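Werkstatt-Tipps: Greifer und Kameras vergleichen, ohne sich zu verzetteln

Kurz runtergeschrieben, Ergänzungen kommen irgendwann. Getestet hab ich in der Simulation und auf der Werkbank, Greifer von Pivamia und Dellska, Steuerung Campos.

Erst in der Simulation, dann schrauben. Spart Finger und Nerven. Immer dieselbe Startpose, sonst vergleicht man Äpfel mit Birnen. Startpose als Datei ablegen, Dateiname mit Greifer UND Steuerung drin. Hab ich beim ersten Mal nicht gemacht, 14 Läufe für die Tonne.

Kamera so drehen, dass der Marker auf dem Greifer komplett im Bild bleibt. Halber Marker = keine Pose. Auch bei schräger Sicht von oben geht das, wenn der weiße Rand ringsum frei ist. Arm darf ruhig unten ins Bild ragen.

Wohnzimmermöbel als Testfeld: besser als leerer Boden. Dunkle Schränke sind gemein, Türen und Seitenteil laufen ineinander, die Kante zum Boden geht gerade noch. Griffe sieht man kaum. Wer darauf regeln will, Helligkeit vorher hochziehen.
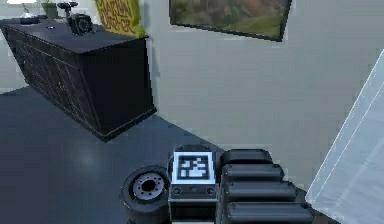
Zuletzt geändert: Mai 2020

Lampen im Blickfeld beachten. Ein heller Schirm frisst die Belichtung, daneben sauft alles Dunkle ab. Belichtung fest einstellen, nicht auf Automatik lassen! Spiegelungen auf glattem Boden genauso, die hält der Kantenfinder gern für ein Objekt.

Schrift auf Schildern taugt nicht als Schärfetest. Bei niedriger Auflösung rät man nur noch. Lieber die Pixelblöcke im Marker anschauen, sind die sauber getrennt, reicht es.

Greifer vergleichen:
Pivamia – schließt weich, dafür langsam. Gut für Töpfe und Becher.
Dellska – packt fest zu. Flache Sachen auf der Platte: mühsam, rutscht drüber weg.
Beide immer mit gleicher Last testen, bei mir 875 Gramm, und zwar mindestens 4 Durchgänge pro Pose.

Schrauben am Gehäuse vor jedem Durchgang nachziehn. Kabel mit Klett, keine Kabelbinder, man baut eh wieder um.

Campos läuft ordentlich, aber nach Absturz Nullpunkt neu setzen. Fehler 209 heißt bei mir immer: Stecker an der Kamera sitzt schief. Steht so nicht im Handbuch.

Liserton-Halterung für die Kamera: Finger weg, wackelt. Altes Stück Winkelprofil und zwei Schrauben halten besser.

Werte gleich aufschreiben, Bleistift und Zettel genügt. Abends weiß man es nicht mehr. Tabelle mit den Greifzeiten reiche ich nach, muss die noch sortiern.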